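October 7, 2020. Privex open day, notes for Rosine and whoever else asks

Went with Bình Phùng. The talk promised 218 grasps without a fault. We were shown a handful, all by the man who wrote the routine, and when Bình asked for the log he got a brochure. Blue lights near the fingertips, very pretty. Asked what they signal and got two different answers.
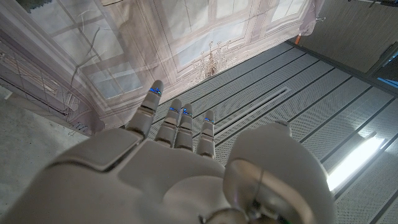 Payload figure on the handout is for the arm alone — check that before anyone quotes it upstairs. Spare finger is 92 days' wait.

I'd still take a loan unit if it comes with the log, and if we pick the parts. The Skivby castings would do, greasy ones included. Rosine to write to them. Not signing anything on the strength of today.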